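Automação no Trabalho – Notas de aula
Unidade 2: o que muda para quem já lá está

Pesquisar neste sítio Introduza o termo Ir

1. Ponto de partida

O caso desta unidade é a Brukico, que prepara e arruma cozinhas de apartamentos mobilados. Antes de instalar qualquer equipamento, a empresa trabalha em simulação: um braço robótico fixo ao lado de uma bancada comprida, com objetos espalhados como os hóspedes os deixam. O projeto chama-se Menon e foi apresentado ao pessoal em maio.

A tarefa parece simples a quem a faz todos os dias: olhar para a bancada, decidir o que pertence à cozinha e o que não pertence, pegar e arrumar. Uma pessoa não separa estas etapas. Para o braço, cada uma tem de ser definida, e é na definição que os trabalhadores entram no processo.

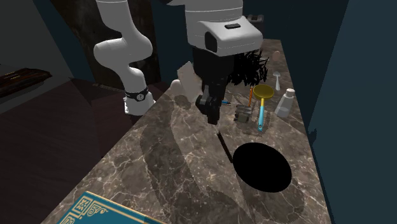
2. Descrever a tarefa antes de a automatizar

A Brukico pediu às equipas de limpeza que escrevessem o que fazem numa bancada desarrumada. As primeiras versões tinham poucas linhas. A versão usada no projeto tem 240 instruções, e muitas tratam de casos que ninguém tinha posto por escrito:

– um livro na cozinha é do hóspede ou do apartamento?
– uma caneta vai para a gaveta ou para a receção?
– por onde se pega numa espátula quando parte dela está fora da bancada?
– o que se faz primeiro quando dois cabos estão quase encostados?

Este levantamento é trabalho. Na Brukico foi feito, no início, fora do horário e sem pagamento, o que deu origem à primeira queixa formal. A empresa passou depois a contar essas horas.

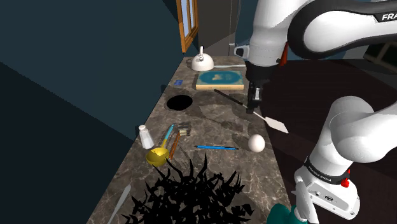
O conhecimento recolhido desta forma tem valor para a empresa e deixa de depender de quem o forneceu. Convém reter a expressão «saber tácito», que volta na unidade seguinte. Quem arruma cozinhas há anos sabe que um saleiro se agarra de maneira diferente de uma concha, mas raramente lhe pediram que o explicasse.

3. Novas funções e funções que encolhem

No plano da Brukico há 3 grupos de trabalhadores afetados:

a) Equipas de limpeza. Mantêm as casas de banho, as camas e os pavimentos. Perdem parte do tempo de bancada, que muitos consideravam a parte mais leve do turno.

b) Encarregados. Passam a validar ensaios em simulação. Veem a sequência, assinalam a pega errada e indicam a correta. Receberam formação da Brurkon, fornecedora do sistema, em 2 sessões.

c) Receção. Recebe a lista de objetos que o sistema não soube classificar e tem de decidir. É trabalho acrescentado e não estava previsto no plano inicial.

O ponto a) merece atenção. Quando se automatiza a parte leve de uma tarefa, o que sobra para a pessoa fica em média mais pesado, mesmo que o número de horas não mude. Os mapas de horário não mostram isto.

4. O ensaio como objeto de discussão

No edifício de Prallcombe, os encarregados analisaram 295 ensaios simulados. Para cada um preenchiam uma ficha curta: objeto, ponto de pega, objetos vizinhos, decisão. Os utensílios de cabo comprido e fino geraram mais desacordo do que os restantes. Uns preferiam a pega junto à extremidade do cabo, outros mais perto da parte larga, para controlar o peso.

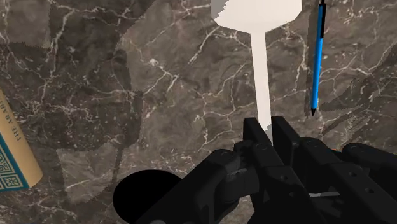

O desacordo ficou registado nas fichas, mas o sistema aceita uma só resposta por objeto. A empresa escolheu a do encarregado mais antigo. Do ponto de vista técnico é uma solução prática. Do ponto de vista da organização do trabalho, fixa a maneira de fazer de uma pessoa e torna-a regra para todas as outras – e quem discordou deixa de ter onde o dizer.

5. Para preparar em casa

Ler o capítulo sobre análise de tarefas e trazer por escrito:

– uma tarefa do vosso local de trabalho ou estágio, descrita passo a passo, com pelo menos uma decisão que dependa da experiência;
– a indicação de quem perderia a parte leve dessa tarefa se ela fosse automatizada;
– uma proposta para pagar o tempo gasto na descrição.

Uma página chega. Os textos são discutidos em pares no início da próxima aula e entregues no fim.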